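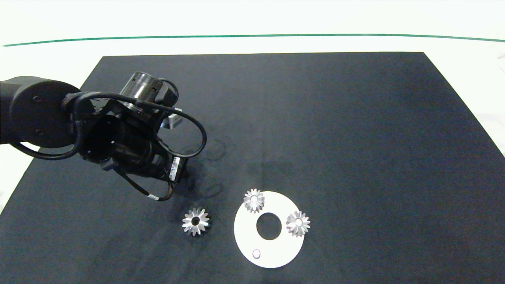
Jong-dae Heo had written that a finger with a foam pad is a finger for fruit, and that for a steel gear one should take a hard finger, close it slowly and stop dreaming. He sent the message to all of us at six in the morning. By the time I came to the laboratory, Su-bin Seol had already printed it and put it on the wall beside the controller.

"Is he angry?" I asked.

"He is in Filau with bad internet," she said. "He is always like this when he can't touch anything."

It was November 2020, and Cheon had given us until the end of the week to choose. There were two candidates. The first was the hard parallel gripper from Stellura, the one Jong-dae had wanted from the beginning. The second was the pair of soft fingers from Flasex, with slots in the body so that they could bend a little around a part. Each of them had to make 300 picks. We had finished the Stellura on Monday evening, and it had dropped ten gears. Su-bin wrote the number in the notebook and drew a box around it.

I must explain that the bevel gear is an unpleasant thing to pick up. The teeth are cut at an angle, so a flat finger wants to climb on them. When you close harder, the gear does not become more safe, it jumps. On Monday one jumped off the table and rolled under the cabinet, and I lay on the floor with a ruler to get it back, thinking about my diploma.

We started the Flasex after breakfast. Su-bin sat at the keyboard and I put the gears back by hand after every pick, a little turned each time, so the arm could not become used to one position. It came down, closed, lifted, waited for two seconds, and put the gear on the plate. Then again. After the first hour I no longer heard the motors. After the second I began to tell Su-bin about my sister Eun-ji, and the apartment, and whether a person should lend money to a husband's cousin. She answered me only between picks.

"Drop," she said suddenly.

I looked. The gear was on its back on the mat.

"That was me," I said. "I put it too near to the edge of the pad."

"Ah-rin, you can't say it was you. The customer will also put it near to the edge."

She wrote it down.

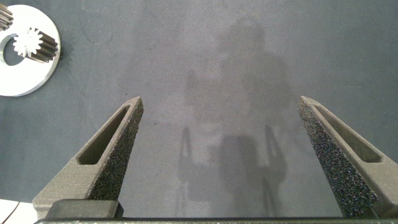

The Flasex fingers, open, before the next pick.

In the afternoon Jong-dae called. The picture stopped every few seconds, so we saw him in pieces, with his mouth open, then with his hand on his forehead. He asked for the number. Su-bin said we were not finished. He asked for the number so far. She said that she would not give a number so far, because he would divide it by something.

"I chose the Stellura myself," he said. The sound was quite clear now. "I stood in front of Dae-han Nam in April and told him it was the only serious one. You remember it, Ah-rin."

I remembered it. I had carried the projector.

"We are not doing this against you," I said.

"No. But you are doing it."

Then the connection fell. Su-bin waited a moment with her hands on the table, in case he would come back, and when he did not, she pressed the key and the arm went down for the next gear.

We finished when it was already dark outside. The Flasex had dropped six. Su-bin counted the lines in the notebook two times with her pencil, then she gave it to me and I counted too. Six against ten. I said that it was not a large difference. She said no, and that the pads would wear, and somebody must change them, and we should write this also.

We wrote it also. I made the table for the report and put the Stellura in the first row, above the Flasex, although it should have been the second by the alphabet. Su-bin saw it and left it there. She took Jong-dae's message down from the wall, folded it, and looked for a place to put it. Finally she put it in the notebook, between the two lists, and asked me if I had eaten anything since the morning.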